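Moving cross country, movers vs container?? need opinions fast
Moving & Relocation > Long Distance

punham_bound
ok so we got the job news last week and have to be in Punham by end of February. 3 bedroom apt, no piano, no pets, one kid. Got a quote from Gredero for full service and one from Plosura for the drop-off container thing where you load it yourself. Gredero is way more but they pack everything. Is it worth it? Also do people really do the "sell it all and rebuy" thing or is that just internet talk

dresserdrawer
Did Plosura two years back. Container was fine, clean, showed up when they said. Loading it is the hard part. Get straps, more than you think. And ask where they plan to put it, ours ended up blocking half the neighbors driveway and we had to call and get it shifted.

mileage_mike
full service. just pay it. you have a kid and a new job, you do NOT want to be carrying a couch down the stairs at 11 pm

gal_st_tenant
Disagree with mike. Full service crews pack fast and they pack everything, incl. the trash can with trash in it (happened to us, on Gál Street, third floor). Then you pay by weight for junk you meant to toss. Pack yourself, hire loaders by the hour for the day. Middle option and nobody ever brings it up.

mileage_mike
so you take out the trash before they come?? not a reason to do it all yourself

gal_st_tenant
It was an example. Point is you lose control of what goes. We also had the kettle and the phone chargers sealed up in some box marked MISC. Fifteen boxes marked MISC.

punham_bound
ok the hourly loaders thing sounds good. anyone know what is normal for that? one place here wants $200 minimum for 2 guys, then extra if it goes past the 3 hours

dresserdrawer
200 is fine. Tip them. Have drinks out. Take the legs off the table BEFORE they get there or you're paying them to look for an allen key.

boxes_r_us_77
How many boxes are you figuring? I kept a list for our last one bc insurance wanted it and we hit 387 items counting furniture and lamps and all. Took me a whole weekend but when the dresser mirror broke I had the line number and they paid out. Make the list. Write it on paper too, my phone died on moving day.

punham_bound
387!! no idea. Havent started. Closets are the part I'm dreading

hallcloset
Closets are easy, start there. Winter stuff you wont need first, then the good clothes last. Dont leave it all on hangers in those wardrobe boxes, they cost a ton and they eat up space in a container. Fold it flat and use it as padding around dishes.

gal_st_tenant
wardrobe boxes are worth it for suits. 2 max. Everything else folded, agree.

mileage_mike
or bags. trash bags over the hangers, tie the bottom, done in ten minutes

hallcloset
Bags rip. And then somebody thinks it's trash, see above lol

dresserdrawer
Back to the quote question - read the Gredero one again and look for a "binding" line. If it isnt binding they can change the price once it's all weighed. Call and ask them to send it in writing. Same with Plosura, ask what a late return day costs, thats where they got us.

punham_bound
just checked, Gredero says "estimate". ugh. Leaning container plus hourly loaders then. Starting on closets tonight, clothes going on the bed first and boxes after
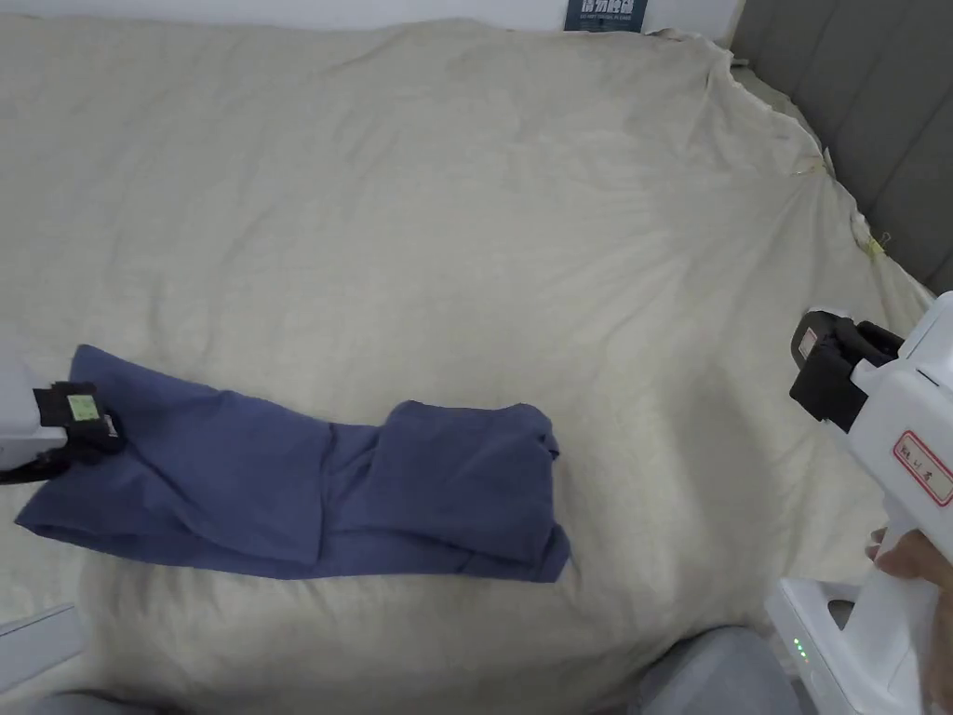 boxes_r_us_77: Fine, but get the container date locked in before you tape anything shut. End of the month books up early, everybody's lease is up the same week. Call Plosura in the morning, ask for the earliest drop-off and push it back later if you need to. We waited and ended up driving a rental truck ourselfs.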